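Unit 4: Water Use Inside the Home

Reading for this unit: the Kaldale household water survey, sections 2 and 3. Bring a recent water bill to class if you can get one.

Where the water goes

Indoor use falls into a few groups: toilets, showers and baths, faucets, laundry, and leaks. Dishwashers are a small share and we will mostly ignore them. In the Kaldale survey, homes were metered at each fixture for 40 days, so the figures come from readings and do not depend on what people remembered. Outdoor use was metered separately and is covered in Unit 6.

Toilets

A gravity toilet stores water in a tank and releases it into the bowl when the flapper lifts. The fill valve then refills the tank to a set level. Volume per flush depends mainly on the tank, the water level, and how long the flapper stays open. Older models may use two or three times as much as a current one. When you estimate toilet use, multiply flushes per person per day by volume per flush, then by the number of people in the home.
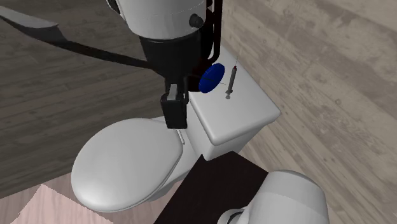
Leaks

Most indoor leaks are slow and go on for months. The usual causes are a worn flapper, a fill valve that does not shut off, and dripping faucets. To check a toilet, put food coloring in the tank, wait without flushing, and look for color in the bowl. One home in the survey lost almost 900 gallons in a month through a flapper.

To check the whole house, turn everything off and read the meter twice, two hours apart. A change means water is going somewhere.

Reading a bill

Some utilities bill in gallons and others in hundreds of cubic feet. Convert before comparing. One cubic foot is about 7.5 gallons.

Problem set

1. A household used 2,000 gallons over 7 days. Find the daily average.
2. Four people share the home in problem 1. Find use per person per day.
3. List two reasons a winter bill is better than a summer bill for estimating indoor use.

Environmental Studies course office | Handouts may be copied for class use | Back to top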